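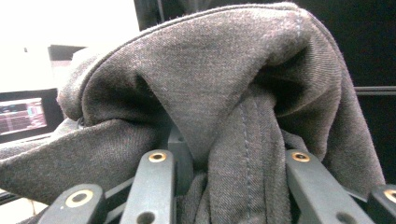
Open day at the Rellovau mill, Tedlow

The Rellovau mill opens to the public on one Sunday in February and one in the fall. I went to the February one. The mill is at the bottom end of Tedlow, where the road drops down to the Plivari, and there is parking in the field across the bridge. The field was soft. Wear boots if it has rained that week.

Tickets are sold at a table inside the main gate. Adults pay 15 dollars, children get in free, and the ticket covers the guided tour and the old building. It does not cover the dyeing class, which had its own line and was already full when I asked. Book that one ahead if you want it.

The old building

The date over the door is 1786. The stone part is the original grain mill, and it was changed over to cloth later, when the river was still doing all the work. The wheel is gone but the pit it sat in is open, with a rail around it and a light at the bottom. You can hear the water from most of the ground floor.

Upstairs are the sample books. They are kept in flat drawers and a few are laid out under glass, open to pages of small squares glued down in rows with the order written next to each one in brown ink. Some of the squares have faded to nearly the same tan, and you have to read the handwriting to know that one was sold as blue and the next as plum. I spent longer here than I meant to. The labels are good and tell you who the cloth was for, mostly coat makers and, for a time, a railroad.

The stairs are steep and there is no elevator. The ground floor has a step at each doorway, but staff had put down ramps.

The weaving shed

This is the working part, and the tour goes through it in groups. Tours left at 2 and 3 in the afternoon. I took the earlier one. They hand out ear protection at the door and you need it, even with only a couple of the looms running.

The guide stopped one loom to show how the pattern is set. In a plain weave the crosswise yarn goes over one and under one. In a twill it steps over by a thread on every row, and that step is what makes the slanted line you see in jeans and suit pants. The line shows best in strong light from the side - on a dark gray you can miss it completely until the cloth is bent or folded. We were passed pieces to handle, a coarse one and a fine one, and the difference in weight was bigger than I expected from looking at them.

After the looms there is a short stop at the mending tables, where finished cloth is pulled over a sloped board and checked for missed threads. The work is slow and still done by eye. Photos are allowed in the old building but not in the shed.

Lunch

The food was from Khamphan, which has a place on the main street and brought a truck down for the day. I had the noodle soup with pork. It was hot and there was plenty of it. The line was long at noon and gone by one. There are picnic benches along the river wall, and a room with folding chairs for when it is too cold to use them.

The talk on washing and storing

I went to this mostly to sit down, but it was useful. The advice was to wash dark cloth less often than most people do, in cool water, inside out, and apart from anything that sheds. Lint on dark twill collects along the hems and seams first, so brush there before you wash. Zip smaller things into a mesh bag. Dry flat or over a wide rail, and don't leave damp cloth sitting folded in a basket overnight.

Somebody asked about dry cleaning. The answer was to follow the label, and to air a coat for a day before deciding it needs cleaning at all.
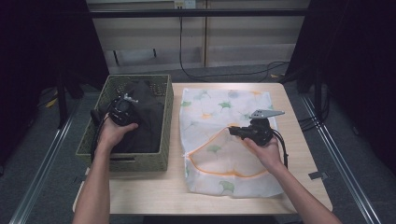
The shop and getting home

The shop is in the former office by the gate. It sells cloth by the yard, blankets, scarves, and bags of remnants. The remnant bags are the best buy, but they are tied shut and you can't see what is in the middle. I bought one and a card of darning wool. Cards are accepted in the shop but the ticket table took cash only, so bring some.

The bus back up to the station stops outside the gate and runs once an hour on Sundays. I missed one by a minute and walked, which took less time than waiting would have. The path follows the Plivari as far as the weir and then climbs behind the church. It is paved all the way and has lights.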